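Frequently Asked Questions

Purard Shared Workshop, Idel building

Who can use the workshop?

Everybody who has a membership and is 16 years or older. Members under 18 must come together with an adult. You don't need to live in the Patrício neighborhood.

When are you open?

From 8 in the morning until 7 in the evening. In June we close for two weeks to clean and repair the benches. The exact dates are posted at the entrance.

How do I book a bench?

You book on our website, in the section "My bench". One booking is for two hours. If the bench is free after your time, you can stay longer, but please change the booking so that other members can see it.

Can I cancel?

Yes, until the evening before. After this the booking is counted as used.

Is there a deposit?

Yes, the deposit is $250 and you pay it one time only, when you become a member. We return it to your bank account when you leave, if no tool is missing.
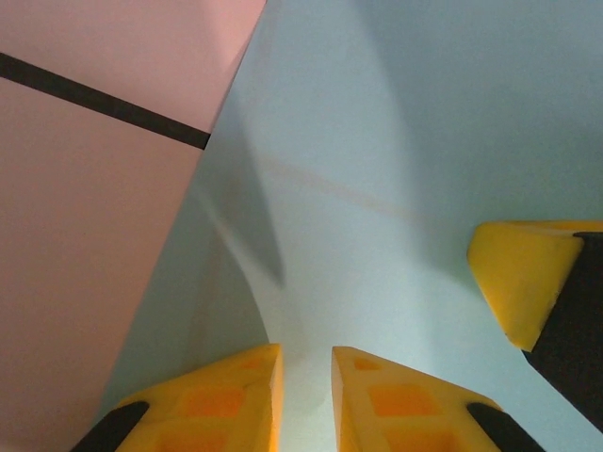

Yellow fingertips with orange square recesses and black rubber along the edges.

Can I bring my own tools?

Yes. Please write your name on them before you come. We have many tools of the same kind and it is difficult to know later which one is yours. We are not responsible for private tools left overnight.

Which materials are not allowed?

Please do not bring asbestos, old painted wood if you don't know the paint, or any open container with fuel. For glue and varnish, ask at the desk first.

Do you sell materials?

Only small things: screws, sandpaper, tape and wood glue. For boards, most members go to Tusier, on the same street. They also cut to size, but you must bring your measurements in writing.

Can I leave my project in the workshop?

You can leave it on the storage shelf for 7 days. Put a label with your name and the date. Big pieces that don't fit on the shelf must go home with you.

I broke a tool. What should I do?

Tell the desk on the same day. For normal wear you don't pay anything.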